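4.2 The open-day demonstration

The simulated kitchen was shown to visitors at the September open day of the Ziranus laboratory. The event ran over 3 sessions and was attended by 170 people, most of them from local schools, care providers and the building trade. The purpose of the demonstration was twofold: to present the shelf-reaching task to an audience without technical training, and to record how such an audience judged the difficulty of the task before and after seeing it attempted.

Each session opened with a short talk by Zoi Stergiou, after which visitors were taken in small groups to the display screens. The simulator, Mavel, was operated by Remzi Çetinkaya. Visitors were first given a still view of the cabinet (Figure 6) and were asked to state, on a printed card, how hard they expected it to be for a robot to pick up the item on the lower shelf and move it to the upper one. They were allowed to discuss their answers. No member of staff commented on the view at this stage.

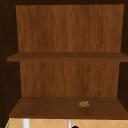
Page last updated: 25 October 2026

Figure 6. Simulated wall cabinet used in the shelf-reaching task. The target item rests on the lower shelf, to the right of centre; the upper shelf is bare.

The cabinet was chosen from the wider set of kitchen layouts for two reasons. It contains a single loose item, so that there could be no doubt which item was meant. The item is also small in relation to the shelf and irregular in outline, and the laboratory's earlier trials had shown that targets of this sort are harder to grasp than boxes or tins. The even lighting of the rendered wood was kept at its standard setting throughout.

Of the cards handed out, 130 were returned in a form that could be used. A large share of visitors expected the task to be easy, and several wrote that the open front of the cabinet left nothing in the way. Those who expected it to be hard most often mentioned the size of the item. A smaller number asked whether it would break when gripped – a point which the simulator does not model, and which was explained to them on request.

After the cards had been collected, the visitors watched the controller attempt the task from varied starting positions. A total of 80 attempts were shown during the day. Failed attempts were left in the programme and were not repeated. Veronika Csonka noted the questions raised by each group, and these notes were later sorted by subject by Banafsheh Hassanpour, who had not been present at the sessions.

The questions dealt mainly with depth. Visitors wished to know how the controller judged the distance to the back panel, and whether the front edge of the upper shelf would obstruct an arm moving upwards from below. The second matter had received little attention in our own planning and is taken up again in Section 5.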